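**Light and surfaces, notes for week 13**

A matt surface sends light back in many directions. A smooth one keeps it together, so we get a bright spot, called *glare*. Please read page 29 of the Borkowska reader before Friday.
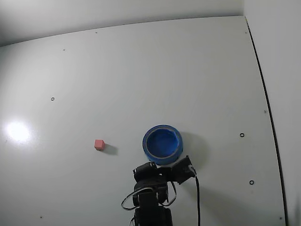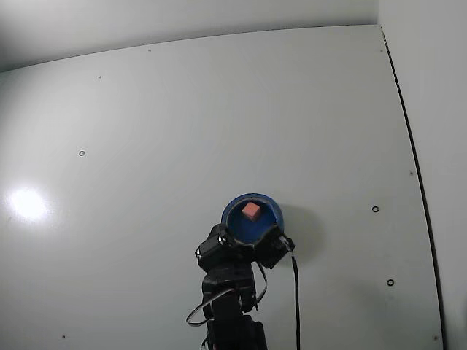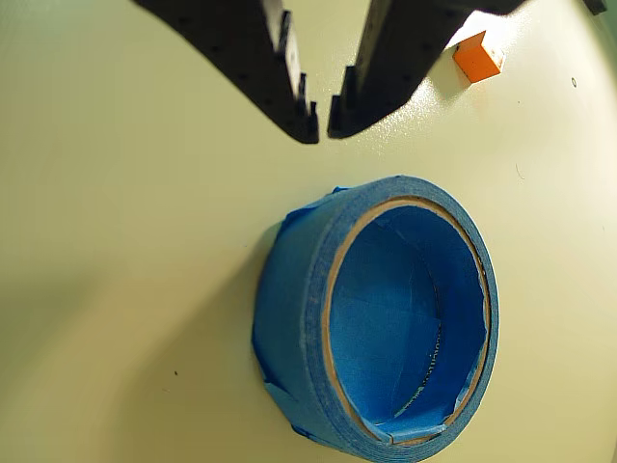 *Fig. 4. Pale surfaces. For glare, see the first picture, near the left side of the panel.*

Homework: draw one lamp, one table and the path of the light to your eye. The drawings must be given in at the Lonport room.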